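Clernby Work Room: White Table Gallery

Home | Rooms | Gallery | Notes | Contact

Updated 2021-07-30

The Clernby work room was repainted, relit and refurnished over the winter and spring. The work began in November with the removal of the old benches and ended with the delivery of the second white table. This page covers the tables and the parts of the room that were changed to suit them. Entries are short and follow the order of the work. Dimensions are on the drawing sheet kept in the Figueroa cabinet.

Old benches

The old benches were built against the long wall and shared one continuous top. The top had a dark oiled finish. Small parts were hard to find on it, and the oil marked paper.

The bench legs were fixed to the floor. When the fixings came out they left holes in the floor covering, which were plugged and sanded flush. The plugs are a shade lighter than the floor and have been left that way.

Floor

The floor was cleaned, degreased and sealed before any furniture went back in. The door end took sealer unevenly and was done again.

There is a slight fall toward the window wall. It was measured at both table positions and is taken up at the feet. No leveling compound was used.

Walls

The walls were painted matte off-white. A satin paint was tried first on the short wall and reflected the lights onto the work. The matte paint marks more easily, and a can of it is kept on the lower shelf for touching up.

The strip behind the sink is still satin. It gets wiped daily and matte would not last there.

Lights

The room had a single fitting in the center of the ceiling. A person standing at the bench cast a shadow over their own work. The fitting was taken out and replaced with diffused panels above the tables.

The panels are neutral white. A warmer tube was tested and made the white tops look yellow next to paper. A cooler tube was acceptable on paper but tiring over a full session.

The switches by the door control the panels in two groups. Both groups should be on for color matching and for any inspection of the finish. One group is enough for sorting and packing.

Frames

The table frames came from Grusdale as flat kits with the bolts bagged separately. The bolts were fitted loosely, the frames were squared by measuring the diagonals, and then everything was tightened. One frame had a twisted rail and was exchanged.

Each foot has a threaded adjuster with a lock nut. Adjust with the top in place. The setting changes a little once the weight is on.

The lower rails are set back from the front edge to leave room for a stool. They aren't rated for shelving. Anything heavy goes on the rack at the end of the room.

Tops: preparation

The tops arrived unfinished. They were sanded flat, wiped with a lint-free cloth and left in the room for 7 days before coating. The undersides got one sealing coat first, and the edges were done at the same time.

Pencil marks left over from cutting show through white and have to be sanded out. Filler was used in a few shallow dents. It was primed separately, as it takes primer faster than the surface around it.

Tops: coating

The finish is Tuvonine in plain white, laid on with a short-nap roller. It levels well if it is not overworked. Rolling back over an area that has begun to set leaves a texture that has to be sanded off.

Two finish coats were applied over the primer. The surface was rubbed down between coats with a fine pad and wiped again. The windows were kept shut during application and opened once the surface was dry to the touch.

A run formed on one front edge and was not noticed until the next morning. It was cut back with a sharp scraper, sanded and recoated along the full length of the edge. Spot repairs on an edge tend to show.

Gloss level

Full gloss was ruled out early. It shows every fingerprint, and a bright line from the light panel stays on the surface wherever the viewer stands.

Dead matte was also tried, on an offcut. Metal parts dragged across it left gray lines that did not wipe off. The same parts dragged across the slightly glossy sample left lines that came off with a damp cloth.

The choice was therefore a smooth finish with a low sheen. It returns some light, but the reflection is soft and moves off gradually. Under overhead light the white reads as a pale gray in places, with no hard boundary between the lighter and darker areas. Anyone judging whites should use a sheet of plain paper as the reference and not the table.

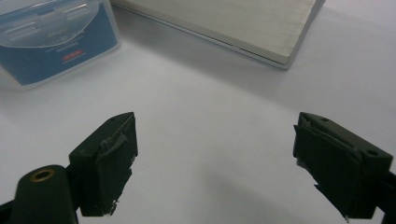
Contrast is the main practical gain over the old benches. Dark items stand out immediately on a white top, including screws, washers and short ends of thread. Clear and white items are harder to see than they were before. A dark mat is kept on the rack for those, and it should be rolled after use, never folded.

Dust shows as well. A top that looked clean when the lights were off usually needs a wipe once they are on. Lint from cloth or tape is the most common debris and comes off dry.

Cleaning

Wipe dry first to lift grit, then use a damp cloth with a drop of dish soap. Finish with a clean damp cloth and a dry one. Grit pushed around under a wet cloth will dull the finish in arcs, and this has already happened at one corner.

Do not use scouring powder, melamine sponges or acetone. A melamine sponge removes the mark and the sheen together. Tape residue can be lifted with a plastic scraper and a little cooking oil, followed by soap.

Ink should be dealt with the same day. Ballpoint left over a weekend stained the sample board and did not come out with anything on the shelf.

Tape on the surface

Low-tack tape can be used to mark positions. Remove it at the end of the session, pulling back slowly at a flat angle. Strong cloth tape is not to be stuck to the tops. On the sample board it lifted the coating down to the primer after one night.

Position marks that have to stay longer go on the underside of the front edge, in pencil.

Heat and weight

Hot glue pots, irons and mugs need a pad under them. The coating softens before it discolors, so the first sign of heat is a ring that can be felt with a fingertip. A light ring may flatten by itself. A deep one has to be sanded and recoated.

Heavy items should be set down flat and lifted when moved. Felt pads wear through on the smaller clamps and are checked when the clamps go back on the rack.

Rack and storage

The rack stands at the window end and takes everything that used to live under the benches. Shelves are labeled on the front lip. Liquids are on the lowest shelf in a tray, with the touch-up paint and the leftover Tuvonine.

The leftover coating is stored with the lid down. Date the can when opening it. Strain the contents through a paper filter before use, even if they look clean.

Sample boards

The boards from the gloss trials were kept. They are on the top shelf of the Figueroa cabinet, wrapped in paper, each marked on the back with the coating, the number of coats and the pad used between them. They can be borrowed for comparison inside the room.

The boards are also the place to test a new cleaner. Try it on the back corner of the low-sheen board, leave it overnight and compare it with the untreated part under both groups of lights.

Wear so far

The edges nearest the stools have lost some sheen where sleeves rub. The tops have fine scratches that can be seen at a low angle and not from a normal working position. The repaired front edge has held.

There is a small chip at the back of one table from a dropped vise jaw. It was filled with coating using a toothpick, built up in thin layers and leveled with a fine pad wrapped around a flat block. The repair can still be felt.

Open items

The adjusters on the table nearest the door have crept and need new lock nuts. Grusdale has been asked for the part.

The sink light has not been changed and is still the warm tube. A matching neutral tube is on order.

Edge guards were discussed for the stool side of both tables. A clear strip was tried on a sample board and trapped dirt along its lower line within days. A thicker build of coating on the edge will be tried the next time the tops are done.

Related pages

Clernby work room: lighting notes
Clernby work room: floor repair
Figueroa cabinet: contents list
Drawing sheets and cut lists

Back to Gallery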